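Quarterly Review Checklist: Fixed Income Sleeve and Rate Exposure
Sakex Advisory, client accounts desk, June cycle

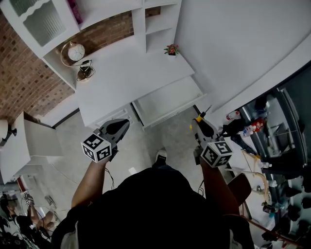
Uzma Ghumman: Item 4 should come before item 3. You can't judge whether the duration is inside the band until you know which holdings file the number came from, and last cycle two accounts were passed on a stale file.

Order changed as requested. The former item 4 is now item 3. Numbering in the comments below follows the new order.

Mark each item Pass, Fail or N/A. A Fail needs a comment and an initial. Items marked with an asterisk are repeated after any central bank rate decision, whether or not the quarter has ended.

SECTION A. DATA

1. Account list matches the custodian list. PASS
Comment: 124 accounts on both. One account was closed in May and still shows a zero line on the custodian side. No action.

2. Prices are from the last business day of the period. PASS
Comment: Two municipal issues carry matrix prices. Both flagged in the notes column.

3. Holdings file time stamp is later than the final trade settlement of the period.* FAIL
Comment: File loaded at 4:10 p.m., before the last settlement batch. Reloaded and rerun. Second run used for everything below. UG

4. Duration calculated from the file named in item 3.* PASS
Comment: Vulside report, option-adjusted. Do not mix with the modified duration shown on the custodian statement. The two differ most on callable agency paper.

SECTION B. RATE EXPOSURE

5. Portfolio duration is inside the policy band for the account's model.* FAIL
Comment: 15 accounts are long of the band. All hold the Prilemier intermediate fund, which extended during the quarter. The accounts themselves did not trade. See item 12.

6. Parallel shift test run at plus and minus 100 basis points.* PASS

7. Curve test run, steepener and flattener.* PASS
Comment: The flattener was set to pivot at the five-year point. Policy says two-year. Results are close for the short model and not close for the core model. Rerun at two-year and attach both.

8. Floating rate holdings checked for reset date and index. PASS
Comment: Reset dates only. The index field is blank on six lines in Vulside and was filled in by hand from the offering documents.

9. Cash and bills maturing inside 90 days are listed with a reinvestment instruction.* FAIL
Comment: Instruction missing on four accounts. "Hold for guidance" is not an instruction. Enter a term, a sweep or a named approver.

SECTION C. CREDIT AND LIQUIDITY

10. No single corporate issuer above the policy limit. PASS
Comment: Checked at parent level. The Zaki notes are issued by two subsidiaries and have to be added together.

11. Spread to Treasuries recorded for each corporate line. PASS
Comment: Widest line is 169 basis points. Under the review trigger. Carry forward and compare next cycle.

12. Funds held in the sleeve have a current fact sheet on file. FAIL
Comment: The Prilemier sheet on file is from December and shows the old duration. This would have caught item 5 earlier. Suggest the sheet date be added as a column on the exception report.

13. Bid side quote obtained for any position marked less liquid. N/A
Comment: None so marked this cycle.

SECTION D. COMMUNICATION

14. Client letter contains no forecast of the next rate decision stated as fact. PASS
Comment: Draft two said the Fed "will" cut. Changed to "futures prices imply." The paragraph on the dot plot was shortened and the range of estimates put back in.

15. Every yield quoted in the letter is labeled (yield to worst, SEC yield or current yield). FAIL
Comment: Table 2 has no label. The figures are yield to worst.

16. Performance figures shown net of fees. PASS

OPEN ITEMS

Item 5: trim proposals for the accounts over the band, due before the next rate decision. Taxable accounts need a gain and loss estimate with the proposal.
Item 7: rerun with the two-year pivot.
Item 9: four reinvestment instructions.
Item 12: request current sheet from Prilemier.
Item 15: add label, reissue Table 2.

Items 3 and 4 are to be signed by someone other than the person who loaded the file. Second signature pending on item 4.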